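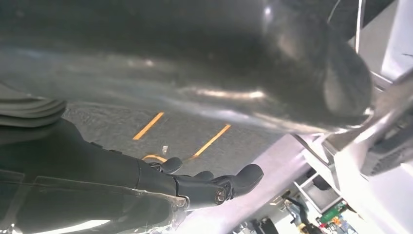 The Mernik gripper with its fingers open over the marked work surface, seen from the wrist camera. Photo: Abera

Abera Puts Its Mernik Maintenance Routine Online, Free for Anyone to Use

HORKVILLE, June. I'm Tekle Wubshet, I run the bench at Abera, and I finally get to tell you about the thing I've been fussing over all spring. Starting this month, the full setup and care routine for our Mernik cell is free to download. That means the same pages we use in our own shop, with the coffee-stained ones typed up again (you're welcome).

Mernik is our small pick-and-place cell. One arm, one black gripper, a camera on the wrist, and a work surface we swap depending on what we're testing. We built it in Horkville and we run a second one over in Grandale. For a long time the only instructions for keeping it healthy lived in my head and in a notebook, and that worked fine until the Grandale crew started calling me at supper.

So I wrote it down! It took much longer than I expected, mostly because I kept finding steps I do without thinking. I wipe the camera window with my shirt sleeve, for instance. Please don't do that. The guide says to use a lens cloth, and I have switched too.

The routine is built around one number, 500. After every 500 grasps the cell parks itself and asks for a check. You open the fingers all the way, hold the arm low over the work surface and look at the picture from the wrist camera. If you've got a surface with painted lines on it, like the yellow ones on the piece we use, you compare them with the reference picture you saved on setup day. Lines in a different spot mean the camera or the hand has moved, and you go find out which. I love this check. It needs no special target and you can do it with your coat still on.

Next come the fingers. There's a small round pivot screw on the side of the finger linkage, and it's the part I get asked about more than anything else on the machine. People want to crank it down. Don't! Too tight and the finger drags, too loose and the tip wanders when it closes. The guide has you snug it, back it off a hair, then open and close the hand by jog control and feel for any catch. If you feel one, pull the pad, clean behind it and try again before you touch the screw a second time.

Then you look over the surface itself for crumbs and bits. A speck you'd never notice on your kitchen counter can turn up in the camera picture and confuse the part finder, and I've lost a whole morning to one. A soft brush does the job. Skip the compressed air, it only blows the stuff into the hand.

The whole check takes me 8 minutes. Your first one will run longer, and that's fine.

We've been keeping a log too. At the time I'm writing this, the Horkville cell has made 2488 grasps on its current set of finger pads, and they're still on the machine. I'm not going to promise you the same, because it depends so much on what you're picking up. Shiny curved parts are the ones that give us trouble. Glare off a glossy surface changes every time somebody moves a lamp, and the guide has a full page on where to put your lights and how to retake your reference picture afterward.

The download comes in three parts: first-day setup, the 500-grasp check, and a repair section covering pads, the pivot screw, the wrist cable and the camera mount. The repair section is the one I'm proudest of. Every job starts with which wrench you need, written at the top in big type, so you don't find out halfway through with the hand in pieces on your lap.

Grandale has been working from the draft since before it was pretty, and they sent back a lot of notes. The best one was to move the power-off step to the start of each repair and repeat it every single time, even when it feels silly. We did that. They also asked for a blank log sheet they could print, so there's one at the back.

If you have a Mernik, your current software already has the 500-grasp reminder, and you can turn it on under the service menu. If you have somebody else's arm, help yourself to the guide anyway. The torque notes won't apply to you, but the camera check and the lighting page should carry over pretty well.

Found a mistake, or do you have a better way to get at that wrist cable? Write to me, please. I read all of it, and the next update will go out with your fixes in it.

About Abera
Abera builds and services small robot cells in Horkville, with a second shop in Grandale. The Mernik guide is on the support page of the Abera website.

Press contact: Tekle Wubshet, Abera, Horkville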